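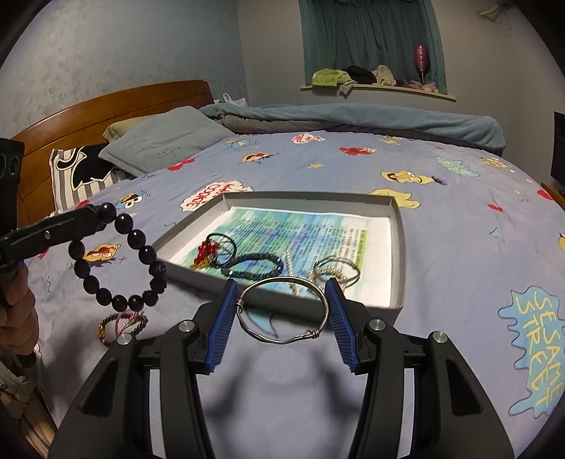

Home Notebook Log Stonamham Archive Contact

6th March

Jewelry sort, bracelets only. Work surface: the bed, Sesame Street spread left on. Container: white box lid, printed paper in the bottom. Pearl and silver goes in the lid, same for the red and gold beads and the blue-green woven one. The hair tie is in there too and is not jewelry. Wire bangle to be stored flat so the wrapped ends don't snag the pink tassel on the purple one. Stringing on the black beads to be checked in June. Necklaces next, 20 minutes allowed.

This site uses cookies. Accept | Settings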